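Desk mats: worth it, or just another thing to wipe?

Skillow Home Forum > Desks and home working > Small spaces
882 views, 8 replies

fathima_g
Right, I need opinions from people who eat and drink at their desks (so, all of you). I've had a big dark grey mat for a few weeks now and I can't decide if I love it. The desk is one of those light wooden ones with white metal legs, and before the mat I was forever chasing rings with a damp cloth. Now I don't see the rings at all, which either means the mat is brilliant or I'm living in filth without knowing it!

The other thing is that the desk has turned into a sort of tea station. Kettle, paper cup, tissues, lamp, all lined up along the back by the wall, and then whatever I've brought in for lunch goes in the middle. I quite like it that way but my sister Thilini says it looks like a hotel room.

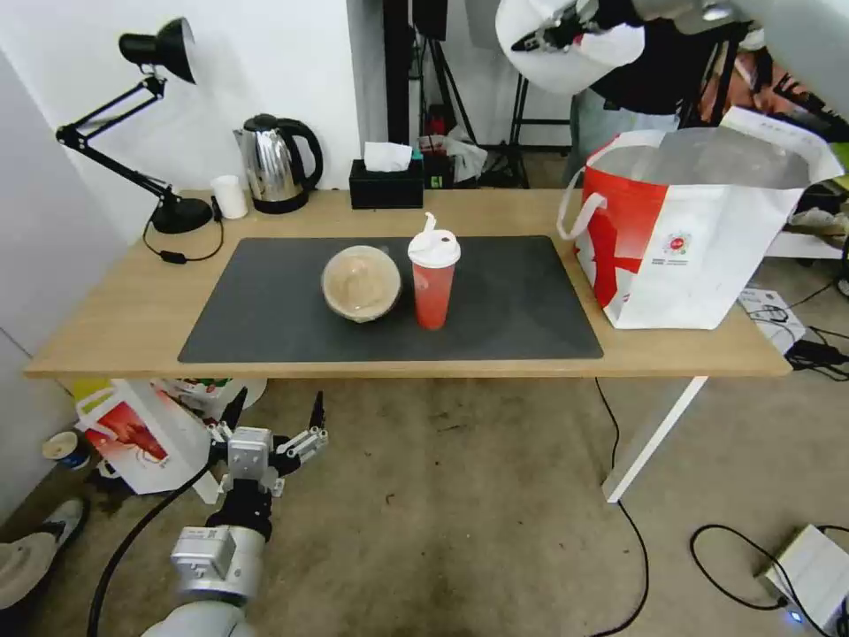
The desk at lunchtime, drinks on the mat and the kettle at the back.

So my questions are: do you keep drinks on the mat or off it, do you wash yours or only wipe it, and is the kettle a terrible idea? The paperwork lives in a drawer, before anyone asks.

kavinda_b
Drinks on the mat, always. It's what it's there for. I've got a felt one from Drilden and it's had everything on it, coffee, soup, half a yoghurt. Lukewarm water, drop of washing-up liquid, dry it flat. Don't hang it over a radiator, mine came off with a bend in it that took 5 days under a pile of books to go.

Is that bubble tea in the domed tub? Now I want one.

mridha_j
I'm going to be the miserable one. Kettle on a desk, no. I had one on mine for two years and the steam lifted the edge of the veneer along the back. You don't notice until your sleeve catches on it. Put it on a shelf or a little trolley, anywhere with some air above it.

fathima_g
@kavinda_b it's a weakness of mine, yes. There's a place downstairs and I have no willpower.

@mridha_j oh no. Was yours right up against the wall as well?

mridha_j
Yes, hard up against it, and under a cupboard, so the steam had nowhere to go. I suppose you've got open wall there so it might take longer. I'd still pull it forward when it's boiling.

aranka.f
Bit harsh on the kettle I think. I've had mine on a solid wood desk for ages with a cork tile under it and there's not a mark. What would worry me more is the lamp flex. It loops across the desk with the switch on it, and that's just the sort of thing I'd hook with a mug and pull the whole lot over. I used stick-on cable clips, 19 in the pack and I've used four of them, so if anyone's local they can have the rest.

The lamp itself is lovely though. I like a black one with a proper jointed arm, you can shove it right out of the way when you're eating.

kavinda_b
Agree about the flex, disagree about clips, they take the finish off when you peel them. Run it down behind the back edge and be done with it.

aranka.f
Only if you rip them off! Warm them with a hairdryer first and they come away clean. I've done it on three desks.

sikder_lane
Nobody's mentioned the shopping bag. I do this too, big carrier plonked on the right-hand side "just for a minute" and it's there until the weekend. I ended up screwing a Skaltport hook to the underside of the desk and now bags go on that. Changed my life, slightly. It takes roughly a full shop's worth before it starts to complain.

On the mat, keep it. I went back to a bare desk in September and lasted a week.

fathima_g
Ha, the bag. Guilty. I do like the hook idea, though I'd want to check how thick the top is before I go near it with a screwdriver.

OK so the mat stays, the flex is going down the back tonight, and I've ordered a cork tile for the kettle. Jahangir, I'll pull it forward when it's boiling, promise. I'm still not sure about washing the mat because mine isn't felt, it's got a smoother feel to it. Does anyone know if the smooth ones go funny in water?

mridha_j
Wipe only, I'd say. And try a corner first.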